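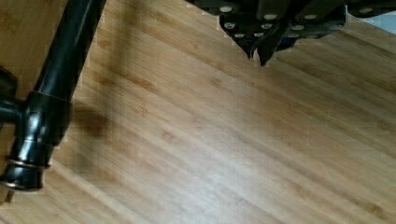
Zuvetti Odent 2 Classroom Arm Kit
Item no. ZV-279
Home > Education > Arms and Grippers > Odent 2

The Odent 2 is a bench-mounted robot arm for high school clubs, introductory college courses and teams entered in the Manzano tabletop challenge. It ships as one arm, one two-finger gripper, one wrist camera and the software needed to run all three from a classroom laptop. Students wire it, calibrate it and write the pick-and-place routines themselves. No machining or soldering is needed.

The gripper has narrow, pointed fingers in black, suited to small parts, pegs, washers and cubes. Larger objects need the wide finger set, sold separately.

Availability: In stock
Page last revised: January 26, 2020

What is in the box

Odent 2 arm, assembled
Two-finger gripper with pointed fingers
Wrist camera with bracket and cable
Controller box and power supply
Emergency stop button on a 2 m lead
Table clamps (2)
Hex keys (3)
Printed student workbook, 11 lessons
Software license for one classroom

The laptop is not included. The work table is not included. See "Choosing a table" below.

Using the kit in a course

The workbook follows the order most instructors already use. Lessons 1 to 3 cover power-up, the emergency stop, joint limits and moving the arm by hand. Lessons 4 to 7 cover the gripper and the wrist camera, including hand-eye calibration. Lessons 8 to 11 are project work: a sorting task, a stacking task, a timed run and a written report. Each lesson fits one double period. Lesson 6 often runs over, and we suggest leaving a free period after it.

One kit supports a group of three students. With larger groups, the third lesson should be split so that every student gets time on the stop button and the jog controls.

Lessons can be edited. The source files are on the software drive in the folder named "workbook". If you change the calibration lesson, keep the grid spacing the same or update the value in the settings file. A mismatch will not produce an error message. The arm will simply reach to the wrong place.

Choosing a table

The arm clamps to any rigid top between 18 and 40 mm thick. Solid wood and bamboo both work well. Avoid glass and folding tables.

Glossy tops reflect overhead lights, and a bright patch under the gripper can hide the edge of a small part from the wrist camera. Move the lamp first. If that does not help, lower the exposure in the camera panel or put down a sheet of matte paper. The arm also casts its own shadow on the table, so students should record test images with the arm in its working pose. Images taken with the arm folded back will give different threshold values.

A visible wood grain does not affect grasping. It can confuse edge detection when the part is close in color to the table. Parts in blue or green are easiest for first projects on a light wood top.

Competition use

The Odent 2 is accepted in the open class of the Manzano challenge with the standard fingers. Teams may change the fingertips but not the gripper body. Check the current rule sheet before you print new tips.

For practice runs, set the approach height to 60 mm and the speed to 30 percent. Raise the speed only after a full run with no contact between the fingertips and the table. Bent tips are not covered by the warranty.

Accessories

Wide finger set
Spare pointed fingers, pair
Cindunari calibration board
Cindunari parts tray, 24 pockets
Spare wrist camera cable
Second classroom license

The Cindunari board is the one used in lessons 5 and 6. A printed grid can be used in its place if it is glued flat to a stiff backing.

Warranty and returns

Two years on the arm and controller, one year on the gripper and camera. Fingers and cables are wear parts. Schools may return an unused kit within 30 days in the original packing. Purchase orders are accepted. Please put item number ZV-279 on the order.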